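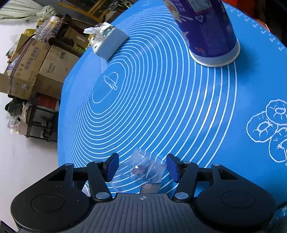

Blue mat out, plastic cup on its side. Friday night in full swing.

Okay, a thread about pie pastry, as I've been promising one since December and my sister-in-law has stopped believing me. Grab a cuppa, it's a bit long.

First thing: cold butter, yes, everyone says so. But cold flour too! I chuck mine in the freezer the night before, bowl and all. Our kitchen gets the afternoon sun and by four o'clock the bench is warm enough to proof bread on, so I need all the help I can get.

I use 265 grams of plain flour for a single crust. Weird number, I know. It came off a card inside an old Skekside pie tin my nan had and I've never had the nerve to round it up or down.

Rub in the butter until you've still got lumps the size of peas. Then stop. I always want to keep going – it feels lazy to leave lumps – but the lumps are your flaky bits. Leave them alone.

Water goes in a spoonful at a time, from a jug with ice in it. Humid day, you'll want less. I can't give you an amount, sorry, I just squeeze a handful and see if it holds together.

Now the resting. I used to give it 20 minutes and wonder why my sides slid down the tin like a wet sock. Two hours in the fridge, minimum. Overnight if you're organised (I'm never organised).

Rolling: from the middle out, quarter turn, from the middle out, quarter turn. If it cracks around the edge it's too cold, so give it a few minutes and have another go. The rings printed on a mat are handy for keeping it roundish, but wonky pastry tastes the same. 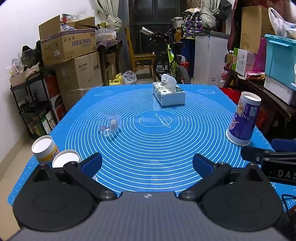 Reply from Quiambao: Sorry but I have to stick up for lard here. Half lard, half butter, and you can skip the long rest altogether. My tarts have never shrunk!

Ha, knew the lard crowd would turn up! I've tried half and half and the texture is gorgeous, I'll give you that. I do miss the butter flavour in a sweet pie though. For a meat pie I'm with you all the way. Still not skipping the rest!

Right, blind baking. Scrunch your baking paper into a ball first, then flatten it out, and it'll sit into the corners properly. Fill it right up to the rim with rice or dried beans. I've got a jar of chickpeas that has been baked so many times it's nearly the colour of the bench.

Paper and chickpeas out once the edges look set, then back in for about 8 minutes until the base is dry and sandy to touch. Brush it with a bit of beaten egg while it's hot if the filling's a wet one.

Rhubarb next time, if the neighbour's patch keeps going. Favourite fillings below please, I'm after something with custard.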